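Right, Saturday thread. I've spent most of this week rewriting our house rules for handheld gripper demos and I have opinions, so get a cup of tea 1/

For anyone new: I look after demo collection at Sikard. People pick up a gripper tool, do a job with it, and the recordings go off to train the arm. We had a rulebook. It was 40 pages long and I don't think a single person had got past page 5 (me included!) 2/

So Rasa Vanags and I cut it down to 2 sides of A4. If a rule couldn't be checked by someone standing at the table, out it went. "Handle objects naturally" was the first to go. What does that even mean?? 3/

Rule I'd fight for: both fingers in view before you start to close. Every time. If you can't see where one of them is, back off and come in again. It feels fussy for the first morning and then your hands just do it 4/ 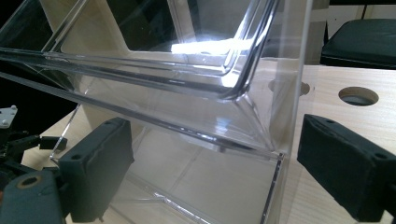 Next one is clear plastic, which gets its own section now. Boxes, trays, lids, anything you can see the table through. Slow approach, grip on a flat wall or a proper edge, never on a curved lip. And don't squeeze harder when it slips! Let go, reset, mark the take as a miss 5/

Which brings me to misses. KEEP THEM. The old book said delete failed takes and we'd been happily doing that since January. Hacer Ateş went through the logs and worked out we'd binned 400. I had to go for a little walk 6/

New wording is "label it, don't lose it". One tick box for dropped, one for missed, one for "I got muddled". The last box is very popular 7/

Bit of an argument over glare. Hacer wanted lamps fixed in one spot for every session, I wanted them moved about so the data isn't all one kind of shiny. We settled on this: lamps can move between sessions, never during one, and you write down where they were. Neither of us is thrilled 8/

Also in: wipe the finger pads at the start of a shift, check the screws on the tool, and stop when your wrist aches. That last one used to be in an appendix. It's now the top line on side one, in bold, and I'm quite proud of that 9/

What we still haven't cracked is how to sign people off. At the moment you do a shift alongside Rasa and she says yes or no. Lovely for us, hopeless if Dorana want to use the same rules at their place, and they've asked twice 10/

If your lab has a sign-off test that doesn't take all day, please send it my way. Will swap for our two sides of A4, tea stain and all 11/11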